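Careers > Laboratory and Technical > Full-time

Materials Technician, Stone and Ceramic Surfaces

Noltia is hiring a materials technician for its testing laboratory in Berkberg. The laboratory measures the wear, staining and slip behavior of floor and wall coverings for manufacturers, importers and building owners. The position is full-time and permanent, with a start date in March. It reports to Seraina Pichler, head of surface testing.

Duties

The technician prepares and tests samples of natural stone, glazed and unglazed tile, and printed surfaces that imitate stone. Most of the work falls under four headings: abrasion, water absorption, stain resistance and slip resistance. Samples arrive with a signed test order. The technician checks them against the order, cuts and conditions them, runs the tests, enters the readings and drafts the results table. Written interpretation is handled by the report engineers.

Other regular duties:

- calibration checks on balances, drying ovens and the pendulum tester
- upkeep of the wet saw, including blade changes and sludge disposal
- storage and labeling of retained samples, which are kept for 2 years after the report is issued
- occasional site visits to measure installed floors, usually within a day's drive

The current backlog is 88 test orders, most of them for stain resistance on polished surfaces. The new technician will spend most of the first months on these.

Requirements

A two-year technical degree or completed apprenticeship in materials, ceramics, construction or a related field. Applicants without a formal qualification will be considered if they have at least five years of laboratory or stone-shop experience. The work requires lifting sample crates, standing for long periods and wearing hearing protection at the saw. Applicants must be able to read a test standard and follow it without shortcuts. A driver's license is needed for site visits.

Experience with the Elisow data entry system is useful – training is given to those who have not used it. Knowledge of grout chemistry is an advantage, as the laboratory took over the Maillard grout testing program last year and the method sheets are still being rewritten. 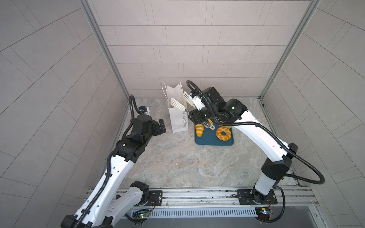 Conditions

The working week is 40 hours, with core hours from 9 to 3. Overtime is rare and is taken back as time off. Safety shoes, work clothes and fitted ear protection are provided. Pay follows the laboratory scale and depends on training and experience; the grade is stated in the invitation to interview. There is a probation period of three months.

How to apply

Send a resume, copies of certificates and a cover letter of no more than one page to Efe Adeleke, personnel office. State the earliest possible start date. Applications by mail are accepted but will not be returned. Selected applicants will be invited to a half-day visit consisting of an interview and a practical exercise – cutting and weighing a set of tile samples to a written procedure. Travel costs for the visit are refunded on presentation of receipts.

The position remains open until filled.

Last updated: 28 Oct 2018

Contact | © Noltia | Back to top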